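Speaker notes - window light for small makers, Wamley craft evening

Hello and thank Lemlem Mekonnen for the tea! Ask who sells online (hands up). Then straight in - turn off the ceiling lights before you shoot. All of them! It feels wrong and it looks lovely.

Side-on to the window, white card on the far side. Show the pen holder with the scissors. Pause here, people always gasp a bit.

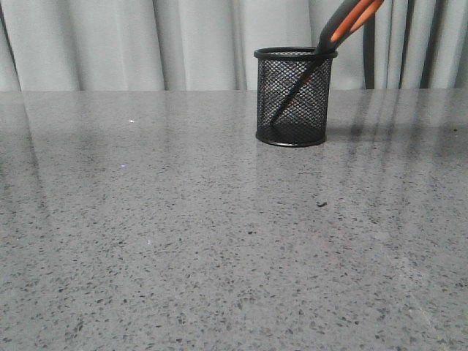 Phones are fine, really fine. Tap the mug, slide the brightness down a touch, take 11 and keep 2. Kidus asked last time about tripods - a stack of books does it.

Now let them have a go, tables by the window first. Back at 7.30 for questions.

14 shares | 3 comments

Recent talks
Backdrops from old bedsheets
Colour and your shop page
Etenesh Tesfamariam on photographing knitwear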